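Ribbed panel behind a light grey housing: glare and cable gap
Forum > Workshop and Enclosures > Panels, Profiles and Guarding
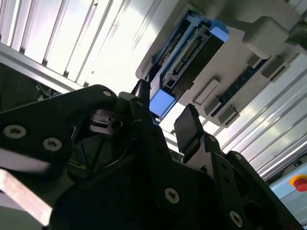
Underside of the housing, ribbed panel to the left, profiles to the right.

hkasten_bench
Posted Monday, August 29, 2022

Looking for opinions on the wall panel. It is white and ribbed, and it sits behind the light grey housing with the black cartridge in it (the one with the blue end caps). Two issues.

First, the ribs throw back so much light that parts of the panel go to plain white, and the glow gets into the space between panel and housing. Reading the comb strip along the middle of the cartridge by eye is tiring. The ridges are fine and close together, grey and black, and they sit down in a narrow channel, so contrast is poor to begin with.

Second, there is a dark gap below the panel with thin cables in it. I can't tell one from another without a torch.

Options so far: swap the panel for a matt one, turn the ribs through 90 degrees, or leave the panel and move the light. Dolutau sell a matt sheet at 2000 x 400 which would need one cut. The profiles stay where they are.

Hartmut Kasten

ribandgroove
Move the light first. It costs nothing and you can undo it. A ribbed surface gives you one bright line per ridge from a single source, and when the source is strong the lines merge. Matt finish will soften that but the panel will still be white.

p_kovacik
Disagree with the order. If the light is fixed to the ceiling, moving it is half a day with a ladder and somebody has to sign for the wiring. A matt sheet is one cut and a few fixings.

What is the existing panel held on with? If it is slotted into the profile you will need to match the thickness, and the ribbed stuff is thicker over the ridges than it is in the grooves. I had a sheet rattle for the whole of June over exactly this. Cured it with foam strip in the slot.

Přemysl Kováčik

hkasten_bench
Clamped along the top, loose at the bottom. No slot. The light is on a bracket, so it can be moved by hand within limits.

ribandgroove
Then try the bracket before you cut anything.

tmoss
Turning the ribs won't help much. You would swap one set of bright lines for another running the other way. The only gain is if the light then runs along the grooves and not across them, and you can test that with an offcut held up by hand.

On the cartridge: are the blue end caps the release, or only covers? If they are the release I would take the cartridge out and read the comb strip on the bench, where you can tilt it. Fine ridges in a recess want light from low down at one end. Lit from the front they all look alike.

hkasten_bench
I don't know whether they release. There is no label I can find and the previous owner left no paperwork. I have not pulled on them and don't intend to until I do know.

tmoss
Sensible. Don't lever them.

Vindix_user
Has anyone identified the three grey tabs by the blue strip? The longer one is to the left of it, one is lower down near the bottom edge of the housing, and one is at the right-hand end. Each has a darker inset face. I would like to know if they are covers over screws before somebody fits a shade across them and blocks access.

p_kovacik
I wouldn't guess from a photo. Could be screw covers, could be pads, could be moulded in and do nothing. Same goes for the row of small square holes in the blue strip. Leave the lot clear whatever you fit.

ribandgroove
Agreed on leaving them clear. A shade ought to hang off the profile anyway and not off the housing. The profile has long grooves on the face, so a bracket with a sliding nut will go anywhere along it. Hrynyshyn list a plain L bracket, 182 on the long leg, drilled at both ends. It is painted black, which helps with stray light.

p_kovacik
Not at the lower end of the profile, please. The red stop button in its yellow collar is on the pale blue panel down in that corner. Anything hanging near it is something to reach round in a hurry. Put the bracket high up and keep it short.

ribandgroove
I didn't say the lower end.

p_kovacik
You said anywhere along it.

ribandgroove
Fair enough. Anywhere along the upper part of it.

hkasten_bench
Noted, upper part only. I'll keep the whole of that corner free.

Back to the cables. My plan was to pull them forward out of the gap and clip them along the bottom edge of the panel, where there is some light.

tmoss
I would not. The bottom edge of your panel is loose by your own account. Clip cables to a loose edge and every time the panel moves the cables move too. Fix the bottom edge, then clip, or clip to the profile and leave the panel out of it.

Before touching any of them, put a numbered sleeve on both ends of each. Anen do a printed set in yellow which can be read by torch. White sleeves in that position will be as hard to read as the panel.

Vindix_user
Would a small strip light in the gap not solve it? Low voltage, stuck to the back.

tmoss
It would light the cables and add more glow behind the housing. He has too much of that already.

Vindix_user
Only if it is left on. Put it on a switch.

hkasten_bench
A switched strip is not a bad idea. I'll do the sleeves first.

Moved the bracket this afternoon as far as it goes to the left. Glare on the ribs is reduced at the lower end and unchanged at the top. The comb strip reads better. Still ordering the matt sheet, one piece, and I will cut it to leave the same overlap at the clamp.

p_kovacik
Check the sheet for flatness before you cut. Mine came rolled and took two days under weights. Also peel the film off the back only once the clamp is done up, or you will have fingerprints on it for good.

ribandgroove
Post the thickness when it arrives. The listing gives it to the nearest millimetre and I have a similar clamp here that won't take more than three.

hkasten_bench
Will do. Sheet is ordered, delivery next week.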